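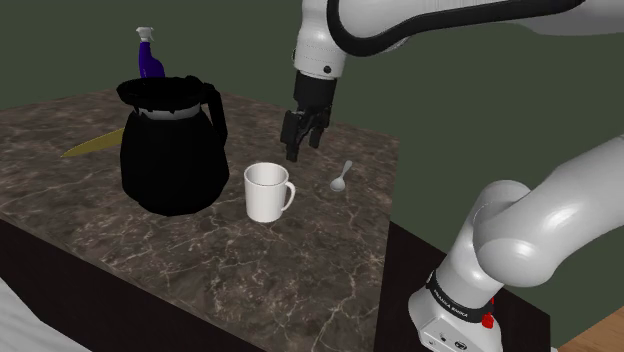 DELLCOMBE, 20/01/2022

Ticket: Check-in texts not reaching some young people
Opened by: Drallstead drop-in, evening desk
Handled by: Youth mentoring systems desk, Dellcombe
Priority: High
Status: Resolved, watching

Reported problem

Drallstead writes: "Several of our kids say they haven't had a check-in text from their mentor since the holidays. The mentors swear they're sending them. We've got one boy who thought his mentor had dropped him, and he was pretty cut up over it. Can you look today please?"

First reply

Yes, today, right now! Thank you for putting the part about the boy in the ticket. Please have his mentor call him on a regular phone this afternoon and don't wait for us to fix anything. Same goes for any other young person you're worried about. While you do that, could you send me a couple of mentor names through the secure form (not in this ticket) so I can trace real messages?

Log

Got the names, thanks, that was fast. Mentors write their check-ins in Zirnel, and Zirnel hands them to Ketilsson, who do the actual texting. On the Zirnel side both mentors' messages are there with a green "Sent" next to them. So the mentors are right, they did send them, and they should hear that from us.

Logged in to the Ketilsson dashboard. No failures. No bounces either. The messages aren't there at all, good or bad. Green in Zirnel only means "I put it in the queue," so that tick has been fooling everybody, me included. I'll come back to that below.

Ran the full active list against Ketilsson's delivery report. We have 163 young people matched with a mentor across both sites. 19 of them have had nothing delivered this month. Every single one is at Drallstead, and Drallstead has plenty of others who are getting their texts just fine, so it isn't the whole site.

Tried the obvious things first:
Phone numbers: all correct, checked against the intake forms.
Opt-outs: none of them has texted STOP.
Quiet hours: set the same for both sites, and the missing messages were written well before the cutoff.
Message content: sent a plain "hello" to a test phone on one of the affected records. Nothing came through. Sent it from a Dellcombe record to the same phone and it buzzed before I'd put the mouse down.

So it's something in the record. Good, I love it when it narrows like that.

Found it! All of the affected young people started with us at Dellcombe and moved over in November when the Drallstead drop-in opened its doors. Their profile says Drallstead, their mentor says Drallstead, but the consent form attached to the record still says Dellcombe. When the two don't match, Zirnel parks the message and waits for a staff member to approve it. The approval notices were going to an old shared mailbox that we closed before the holidays. The whole pile was sitting there waiting on a mailbox that doesn't exist.

The check itself is a good one, by the way. It's there so a young person who has moved away from a neighborhood for safety doesn't get a message tied to the old site. I don't want it switched off and I've left it on.

What we changed

1. Updated the site on all the affected consent forms. The consent itself carries over between our sites, I confirmed that with the safeguarding lead before touching anything.
2. Pointed the approval notices at the desk inbox, which is read every morning and again at the evening handover.
3. Did NOT release the parked messages. Some of them say things like "see you tomorrow at the gym" and tomorrow was two weeks ago. Mentors can see their old ones under Held and copy over anything they still want to say.

Sent 2 fresh test messages through Drallstead records, one to my phone and one to the desk phone. Both arrived, and both show as delivered in Ketilsson.

Reply from Drallstead

"Working here! One of the girls just got hers standing at the front desk and read it out to the whole room. The boy I mentioned has talked to his mentor and they're meeting up tonight. Mentors are asking how they can tell if a text really got there."

Reply

That has made my whole week, please tell them all we said hi! For the mentors: open the message in Zirnel and look at the second line, under the green tick. "Handed over" means it has left us. "Delivered" means it reached the phone. If it says "Held" for longer than an evening, call the desk – it's never a bother.

Still open

Asked Zirnel support whether the tick can stay gray until Ketilsson confirms delivery. Waiting on an answer.
Add "update consent form site" to the transfer checklist. Draft is in the shared folder, comments welcome.
Rerun the delivery comparison at the end of the month and post the result on this ticket.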